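Newsletter > Hardware > On Offer
Filed under: Robot Hands, Rentals & Leases
41 shares | 7 comments

Prodia wants $3,393 for a hand, and then it wants more

Prodia has started taking orders for the Kurek, a five-fingered robot hand that bolts to the end of an arm you already own. The launch price is $3,393, which is low for a hand with a thumb and four jointed fingers, and the company knows it. The number shows up in the first line of the sales sheet and again at the bottom of every page.

Read a little further and the number starts to grow. The $3,393 gets you the hand and a cable. The wrist adapter is extra unless your arm is on a short list, and the list is very short. The software that does the gripping, sold under the name Lukier, is a yearly subscription at $2,014. You can run the hand without it, in the sense that the motors will turn. You'd be writing your own control code from a protocol document that was still marked "draft" when we downloaded it in May.

So the first year costs well over $5,000 before anybody has picked up a thing. That may still be fair. Plenty of shops have paid more for a two-finger gripper and been happy with it. But a price is supposed to tell you what you'll pay, and this one doesn't.

What do you get for the money? Prodia's pitch is everyday objects: bottles, cups, boxes, hand tools. The sales sheet says Lukier can work out a grip for "common household and workplace items" with no training by the customer. Common to whom, it doesn't say. We asked for the list of items it was tested on and were told one is being prepared.

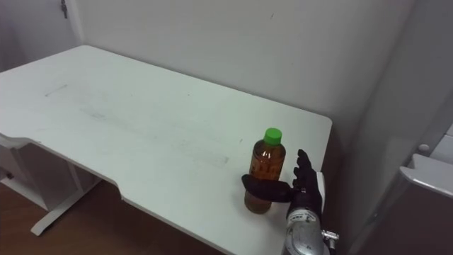 Page last changed: May, 4:40 p.m.

A drink bottle standing upright on a bare white desk is about as kind a test as you could set up. It's a decent shape for a hand like this, with room for the thumb to go across the front and the fingers to come up along the side, and there's no clutter to bump into. I'd want to see the same bottle in a crowded fridge door, or lying down, or half crushed at the bottom of a bag. Those are the pickups that people who buy a five-fingered hand are paying for. If all you need is a bottle off a clear surface, a suction cup or a cheap clamp will do it, and you can replace either one over lunch.

Then there's wear. Prodia rates the finger tendons for 4,000 full closes. It sounds like a lot until you put it on a job. A hand that closes once a minute would get there in under 67 hours of running time, so less than nine 8-hour shifts. Prodia says most grips aren't full closes and the real figure will be much better. Maybe so. The warranty is written around full closes, though, and the sheet doesn't say how the hand decides what counts as one. I read the section twice and came away less sure than I started.

Replacement tendons are sold in sets, and the hand has to go back to the factory to have them fitted. Prodia quotes a turnaround of 3 weeks and offers no loaner. For a university lab that's annoying. For anyone with a line to keep moving, it means buying two hands, and now go back and do the sum at the top again.

The obvious rival is Davton, which rents its hands by the month and swaps them when they wear out. Davton's hand is heavier and uglier, and it has one finger fewer. Its gripping software is also plain to the point of being dull: you pick from a menu of grips and it does the one you picked. But the rental covers repairs, the manual is finished, and when I emailed a support question I had an answer the same afternoon. Over a single year the two come out closer than Prodia's launch price would have you think, and Davton's number doesn't move once you've signed.

There are things to like in the Kurek. The thumb has a good long reach. Setup is meant to take under an hour, and the safety stop is a real hardware switch with its own wire, so a software crash can't take it down. If Prodia drops the subscription or folds the first year into the price, I'll look again with a kinder eye.

Until then, anyone tempted should ask for three things in writing: the tested item list, the definition of a full close, and what happens to your hand if you let Lukier lapse. On the last one, the terms say features "may be reduced." Ask which ones.

Orders are open now, with a deposit that is refundable until the unit ships. Prodia gives no ship date.

7 comments | Share this item (41)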